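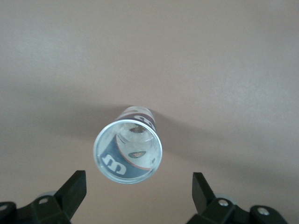 A clear plastic cup with a navy label, mouth first.

Food & Home > Kitchen > Clutter

The Cup Drawer

Last updated September 3, 2026

I have a drawer in my kitchen that won't close, and it's full of plastic cups. Clear ones, mostly, the kind with a printed band and a big letter or a logo on it, handed to you full of lemonade and carried home in the car because throwing it out felt wrong. I have been carrying them home for years!

My neighbor Marisol Tello has no such drawer. She has one shelf with six glasses on it, and when I told her I was writing about plastic cups she looked at me the way you'd look at somebody collecting bread bags. But then she went quiet and said, well, there's the one she keeps in the shower for rinsing the dog.

So I started asking around, and everybody has the one. Gopinath Namboodiri scoops rice with his. It came from a ball game in December, indoors, he can't remember who won, and he swears it holds exactly what his family eats at dinner (he has measuring cups, nice ones, in a box on top of the fridge). Flor Sánchez starts tomatoes in hers. She likes the clear ones best so she can see the roots coming down the side, and she pokes the drainage holes with a hot nail, outdoors, with the wind behind her.

I dumped my whole drawer out on the table to see what I had. The tall ones nest inside each other so tightly that I had to run warm water over the outside of the stack and twist. The short ones don't nest with anything. A few had gone cloudy from the dishwasher, and I did try vinegar on those, a good long soak. It cleared the film off two of them and did nothing for the rest. That cloudiness is scratches, I think, and you're stuck with it.

The labels are their own thing. I like looking down into a clear cup and seeing the lettering backward through the side, I always have, I did it as a kid with jelly jars. But if you want one plain, a paper label will usually slide off after a soak, and the sticky part comes up with cooking oil and a bit of baking soda rubbed in with your thumb. Printed-on ink is another story — I scrubbed one for most of a radio show and got half a letter off.

What I kept: the sturdy ones, for the porch. One for the flour bin. One for bacon grease, no, scratch that, don't do bacon grease, Yurani Agudelo tried it hot and her cup folded up like a tulip. Use a can. One lives under the sink for watering the fern, and one went into the camping box with a toothbrush in it.

The cracked ones went out. I checked the bottoms for the little number first, and our town takes some numbers and not others, so look yours up before you fill the bin.

The drawer closes now, if you push. I went to the county fair on Saturday's leftover tickets with my sister and we both got the big iced tea, and mine is drying on the rack as I type this.

119 shares | 2 comments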